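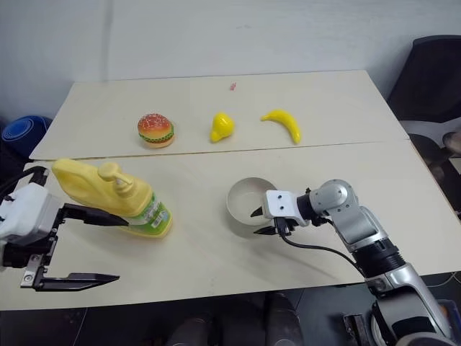 1/ Hamburger, peer, banaan. Three Dutch words you could learn before your coffee cools, and two of them you basically had already. I've been learning Dutch since December and I need to talk about the food words, because they're the most fun I've had with a language since I was a kid. Long thread!

2/ Background: I started with one of those frequency lists. The 1,000 most common words, top to bottom. Words like "although" and "therefore" and "concerning." I learned plenty of them and couldn't say one thing I wanted to say.

3/ Then Ans Geerts, who runs our conversation table here in Drestcombe, told me to put the list away for a month and learn what's in my kitchen. So I did. I started at the fridge and worked my way to the cupboards.

4/ First happy discovery: appel. Easy, right? Apple. But then you find out a potato is an aardappel, an earth apple (same idea as the French pomme de terre), and an orange is a sinaasappel, an apple from China. A pomegranate is a granaatappel. Apples everywhere!

5/ English used to do this too. For a long time "apple" could mean pretty much any fruit, and you can still see it stuck inside "pineapple," which once meant a pine cone. I read that out loud to my whole family at dinner and they were very patient with me.

6/ Pears. Peer is from Latin, same as our pear, and it comes with the best expression I've met so far: met de gebakken peren zitten. Literally "to sit with the baked pears." It means you're the one left stuck with the mess.

7/ I've used it at work four times. In English. Everybody just nods now.

8/ Also, a peertje is a little pear, and it's also a plain light bulb. Look at the shape of one and you'll never unsee it.

9/ That -tje brings me to diminutives, which I LOVE. Stick -je or -tje or -pje on a noun and it's small, or cute, or just casual. Banaan, banaantje. Ei, eitje. Boom, boompje. And a diminutive always takes "het," so if you can't remember whether a word is a de word or a het word, make it tiny and you're safe.

10/ (Efthymia Liapis at our table did this for an entire evening. A little table, a little chair, a little train, a little hospital. Ans laughed so hard she had to put her glass down. Her little glass.)

11/ Banaan probably started out in West Africa and came into the European languages through Portuguese or Spanish. It hardly changed on the way. Banana, banane, banaan. I find it kind of wonderful that a word can travel that far and still be recognizable when it gets there.

12/ Hamburger is a good one because of what English did to it. It comes from Hamburg, the city, with an -er on the end. Nothing to do with ham. But people heard "ham" + "burger," cut it in the wrong place, and now we've got cheeseburgers and veggie burgers and a whole new word that came out of a mistake.

13/ Linguists call that rebracketing. More of it, if you like this sort of thing: "a napron" turned into "an apron." "An ewt" turned into "a newt." And the orange lost an n somewhere along the line, too – the Spanish is naranja.

14/ Peanut butter is pindakaas. Peanut CHEESE. A sandwich or a slice of bread is a boterham, and there doesn't have to be any ham in that, either. A fried egg is a spiegelei, a mirror egg. I made a spiegelei this morning and said the word to it while it cooked.

15/ The drinks shelf turned out just as good.

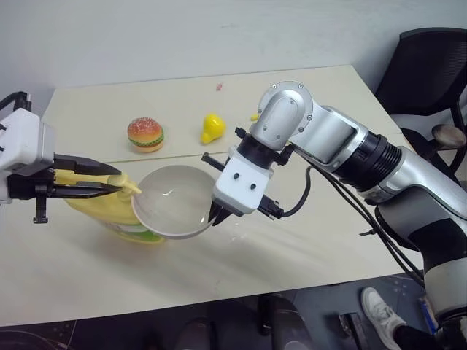

De fles. Yellow plastic, lying down.

16/ Our word bottle goes back through French to a Late Latin word for a little cask, and the butler was originally the guy in charge of the bottles. Dutch went another way with fles, which is a cousin of "flask."

17/ And fles gives you some great compounds. Flessenpost, bottle mail, is a message in a bottle. Flessenhals is a bottleneck, including the kind you sit in on the highway. A flessentrekker, a bottle puller, is a swindler. I have no idea how I'd work that last one into a chat but I'm ready.

18/ Small grammar bonus. Dutch doesn't let things just be somewhere, it likes them to stand or lie. De fles staat op tafel: the bottle is standing on the table. De fles ligt op tafel: it's lying on the table. English shrugs and says "is" for both.

19/ Plates stand, by the way. A plate is flat as can be, and if it's right side up on the table, het bord staat op tafel. Floor Baert explained it to me as "it's on its base, so it's standing," and that has worked for every bowl, pan and shoe I've tried so far.

20/ Fries! You will be asked to take sides. Up north in the Netherlands you hear patat, and in the south and in Flanders it's friet or frieten. Floor is from Ghent. I say frieten.

21/ How I practice, for the people who've asked. I keep my cards in Gutix, and as of tonight I'm at 2,367 cards, of which 1,465 are marked as solid. A silly number of those are vegetables. Every food noun goes in with its de or het attached, never by itself.

22/ Then I do a pretend grocery run out loud. I walk the aisles in my head and name what I'd pick up, how many, and what I'd say to the person at the register. It takes maybe five minutes and I do it while the dishes soak. You will sound odd through a closed door.

23/ Real things beat flashcards, though, at least for me. Play food is great for this if you've got kids or can borrow some from a friend who does. Put three pieces in a row, name them, move one, say what moved. De peer ligt naast de banaan. De banaan ligt naast de peer. My niece corrects my plurals and she's five.

24/ Plurals, since she'd want me to mention them: peren, bananen, appels, hamburgers, flessen, eieren. Eieren has two endings piled on top of each other and English did the very same thing with children. I was delighted.

25/ Books: I've been getting a lot out of an old secondhand cookbook by someone named Van Damme. No pictures at all, just recipes. Recipes are perfect early reading because the same verbs keep coming back. Snijden, roeren, bakken, koken, and by the tenth soup you've got them for good.

26/ Where it's gotten me: last week I talked for twenty minutes about soup. Only soup! Leeks, how long, which pan, whose mother puts nutmeg in. Lorraine Pearce was next to me and she's been at this two years longer than I have, and she only had to rescue me once (I'd said kitchen when I meant chicken. Keuken, kuiken. Close, and kuiken is only the baby kind anyway. The chicken you eat is kip).

27/ A last expression, then I'm off to bed: een appeltje voor de dorst. A little apple for the thirst. It's money or something else you've put aside for when you'll need it.

28/ If your language has a food word that makes no sense when you take it apart, please reply with it. Aileen Dagdag already sent me three in Tagalog and I've been reading about them all evening. Next up for me is the spice rack, and I hear peperkoek doesn't have to have any pepper in it.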